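Home > Household Tips > Laundry and Linen

Print this page | E-mail to a friend

Folding the plaid cloth and keeping the cord in order
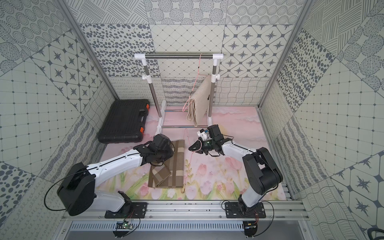

Vitalii Kravets wrote to me that he folds his cloths directly on the drying rack, one half hanging on each side of the rail, and that a floor or a table is for him only lost time. I tried his way for one week in August. For small towels he is right and I thank him. For a big checked cloth I went back to the floor mat, because on the rail the cloth slides to the heavier side and the fold comes out crooked.

The checks are a help which many people do not use. A plaid cloth has its own ruler printed on it. Put one edge on the other edge and look if the stripes meet. If a light stripe runs across the cloth, take this stripe as your line and make the first fold parallel to it. Smooth with the flat hand from the fold to the open side. When you go the other way, you push the air into the fold and it makes a small pillow there.

Then the corners. Before the last fold I lift each upper corner and look under it. Very often the corner of the layer below is turned in, and if you leave it like this it will be pressed into a hard crease by the weight of the other things in the cupboard. Lift it, pull it straight with two fingers, lay it down again.

I fold in half, again in half, and then in three parts to the shelf size. My shelf is narrow. With a wide shelf you can stop earlier, and the cloth will thank you with fewer lines.

About the mat. It should lie flat and it should be swept before, also under the edges. A mat with a flower pattern hides crumbs and threads very well, so do not trust the eye, pass the hand over it. Tiles without a mat are too cold for the knees and the cloth moves on them.

Cords

A thin cord is the thing which makes the most trouble beside the laundry. It goes under the cloth, it gets folded inside, and you look for it until the next wash. Pick it up first, before you fold anything. I wind it around 2 fingers, not tight, leave 5 inches at the end, turn this end around the middle and pull it through the loop. The small bundle goes in the pocket of the apron or on a hook. Asanka Roy puts all cords in an empty tea tin by the window, and this is also good, but they must be wound before, or the tin becomes one big knot.

If a cord has a strong color, like pink or red, wash it alone the first time in a glass of warm water. When the water stays clear, it can go together with light things.

The rack

Many drying racks have a collar on the pole for the height. Check it with the hand before you hang a heavy blanket, and turn it closed if it moves. Both sides must be at the same height. I put a strip of paper tape on each pole at the height I like, and so I find it again after I packed the rack away. Wipe the metal parts with a dry cloth when the laundry is down. The white plastic parts I wash with dish soap, never with the rough side of the sponge.

Do you fold in another way? Write to the Tips Desk, P.O. Box 1571, Skarnard.

Print this page | E-mail to a friend

Home | Kitchen | Laundry and Linen | Stains | Workshop | Older Tips | Contact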